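Gallery: the Huslow table sessions

July 26, 2022

We have been collecting hand-held gripper recordings for Talavera, our kitchen-skills learning project, and it has been a brilliant few months. One picture so far, with more to join it as we sort through them.
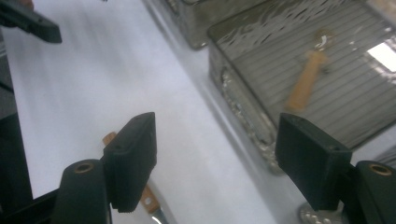 Knife and tins on the white table, green fingers open. Look at the shine on that ridged lid!

Shiny metal is my favourite thing to record (and the hardest to get right). A lid like this one picks up the light and bits of whatever is nearby, so the learner has to cope with a blurry handle that is only a reflection. We want plenty of that in the set – kitchens are full of it.

The knife lies at a slant, with its orange-toned wooden handle passing behind one of the finger pads. Partly hidden objects used to go straight in the reject pile. Now we keep them, and I'm so glad we do, as they make the collection feel far more like real life.

You can also spot a finger of a second gripper coming in at the upper left. Two-handed work takes a bit of practice, and new people always start by bumping the tools together, but it opens up so many more jobs: steadying a box while you lift the lid, passing a spoon across, holding a bowl still.

A few notes for those following along

The Talavera set now stands at 1,033 recordings, spread over 33 tasks. Tins and cutlery account for seven of those tasks, and there are 16 more on our wish list. Folding tea towels is next, which I can't wait to try.

Each recording covers a single go at a task, from reaching out to letting go. We keep the clumsy ones too and label them as such. Zukitz, our labelling tool, has a new button for marking reflections, and it has made the evening sorting much quicker.

The first set, from February, was all matt plastic cups and blocks. Going back to it after a day of tins is quite a shock – everything looks so tidy!

Next gallery: the Skasimine sessions, with jars, string and a great many pegs.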